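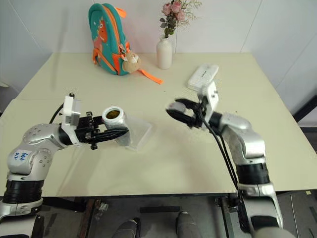
Gastel Weather Watchers (rain gauge and river level section)

Right, it's February 18, 2026, it snowed for the length of a bus ride this morning, and my phone has already informed me that this disproves climate change. A thread, while the kettle boils.

1/ The argument goes: it is cold outside my house, so the world is not getting warmer. By the same reasoning I had a big lunch, so world hunger has been sorted. You're welcome.

2/ I keep the rain gauge at the bottom of the hill in Gastel. Have done for 14 years. In that time I have been told by the same man at the bus stop that it's "just weather" when it's hot and "proof" when it's cold. He has never once been caught out by his own system. I sort of admire it.

3/ Gauge news, for those who follow me for gauge news (hello to both of you). Last year's total came to 707 mm. Quite ordinary! You could put that on a poster and say nothing has changed.

4/ Except a good lump of it came down in two goes in June, and the rest of that month the ground was like a biscuit. Same yearly total, very different year if you happen to own a cellar on Mill Row.

5/ Before anyone types it: no, one wet June in one town doesn't prove anything either. It's one gauge. It has a snail living in it. You want long records from lots of places, which exist, and which are dull to read, which may be the problem.

6/ Somebody will now bring up the "100 year flood" and say we've had two since the new bridge went up at Furnitz, so the experts can't count. It means a one in a hundred chance each year. Any year. The river doesn't go and sit on the naughty step for 99 years afterwards.

7/ And if the odds were worked out from old records, and the weather has since shifted, then the odds want working out again. This is the bit where the bus stop man looks at his watch.

8/ Someone asked about the Temba readings. They're late again. The logger there stopped over Christmas and the spare is in Trokier, where spares go to retire.

9/ Also the upper gauge reads low when the wind's from the east. Yes I know. Yes it's been moved. Yes it has been moved back.

10/ Reply from a chap with an eagle for a picture: "So you admit your instruments are wrong." One of them is a bit low when it's windy, mate. That would mean MORE rain.

11/ Snow's gone, by the way. Melted before I'd found my gloves. Awaiting the thread on what that proves.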